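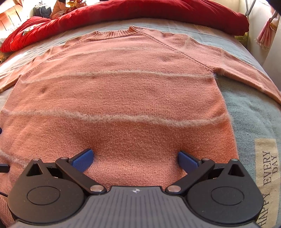

Ticket: sleeve fold step fails on knit garments. Opened Monday by Caoimhe Fitzgerald, garment folding project, Lill section. Priority 2. The fold script expects two sleeve edges and a collar point before it plans the first grasp. On the pink sweater it returns a collar point and one sleeve, then stops with "edge set incomplete". The fuzzy pale stripes run across the chest and torso, and the edge finder is scoring them as fabric borders. The raglan seams get the same treatment, mostly the right one.

Tried so far:
Raised edge threshold from 2 to 9. Stripes dropped out, so did the left sleeve.
Cleared the Ruveck cache and reran. No change.
Plain cotton T-shirt, same settings: edge set complete.

Jaanus Baranauskienė, 4:10 pm
Reproduced on my laptop. Loose fibers at the stripe ends break the outline. Try the smoothing pass before edge detection, kernel 9.

Caoimhe Fitzgerald, 5:35 pm
Smoothing on. Both sleeves found. Collar point now lands on the folded peak at the right end of the collar - wrong place, but the planner accepts it.

Jaanus Baranauskienė, 5:50 pm
Leave open. Collar offset is a separate bug, log it under Bokport. Do not merge the kernel change until Dušan has rerun the 100 cotton cases.

Status: waiting on regression run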